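Filed under: Cars & Driving / Threads
4 min read

1/ I've kept the same wagon running for nine years and I do most of the work on it myself. A few people asked what's worth doing at home and what isn't. Long thread, mostly boring stuff.

2/ Oil first. My dad changed his every 3,000 miles and wrote it on the garage wall in pencil. Most newer cars go a lot longer than that. Check your manual. The sticker the shop puts on your windshield is the shop's opinion.

3/ I still write mine down. Date, mileage, what I did, what I paid. It's a spiral notebook in the glove box. When I had a charging problem last May, the notebook showed the battery was older than I thought.

4/ Air filter and cabin filter are the easiest jobs on the car. On mine the cabin filter is behind the glove box and takes a few minutes. The dealer in Tulto wanted $30 just for the labor.

5/ Wipers, bulbs, battery – also fine at home on most cars. Some batteries are now under a seat or behind a fender liner, so look before you buy one.

6/ Spark plugs depend on the engine. Four in a row on top is an easy morning. If half of them are up against the firewall, get a price first and then decide how you feel about your knuckles.

7/ You don't need a huge tool set. I started with a ratchet, two extensions and the handful of sockets my car used, then bought others when a job needed them.

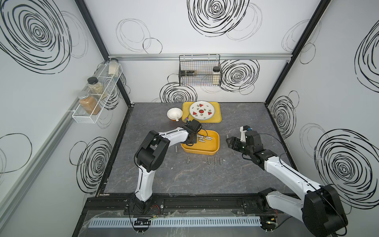 Yellow bin at left, small metal cylinder near the middle of the table.

8/ Buy a torque wrench before you buy a second ratchet. Drain plugs and lug nuts have a spec. I stripped an oil pan at 22 by going by feel, and the pan cost more than the wrench would have.

9/ Mudassar Satti taught the evening class I took at the Plova community center. His rule was to start every bolt by hand for at least two turns. I haven't cross-threaded anything since.

10/ Penetrating oil needs time. Spray it the night before, spray it again in the morning, then try. If the bolt head starts to round off, stop and think about it over lunch.

11/ Deep sockets are worth having for anything where a stud sticks up through the nut. A regular one bottoms out on the stud before it gets a good hold on the nut.

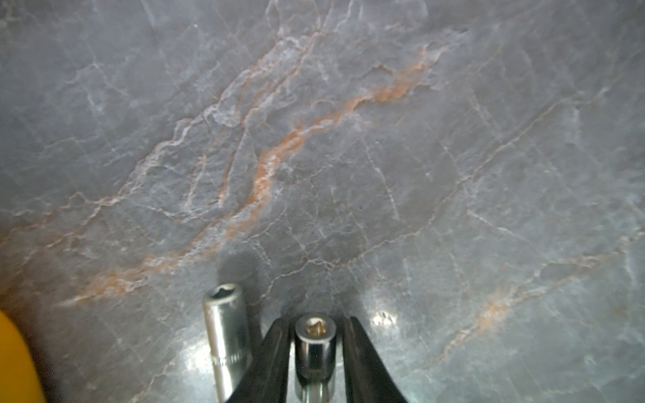 Deep socket, bright chrome finish. The marking on the barrel is too blurred to read.

12/ What I pay for: alignment, tires, anything with the AC, anything inside the transmission. I use Ramalho on the east side. Benvinda Louro runs the front desk and she'll call before they do any extra work.

13/ Brakes are in the middle. I do pads and rotors. I had somebody who knew what they were doing watch me the first time, and I'd tell you to do the same.

14/ Jack stands every time. Never get under a car that's only on a jack, even for 5 minutes.

15/ Old oil goes back to the parts store in the jug the new oil came in. The Kundance on Mill Road takes it free, filters too. Call first on weekends – their tank fills up.

16/ Timing belt is next on my list and I haven't decided who's doing it. I'll post the quotes when I have them.

More from this author
What I keep in the trunk in winter
Reading a tire date code
Used wagons: what I check before the test drive
Two years with the cheap floor jack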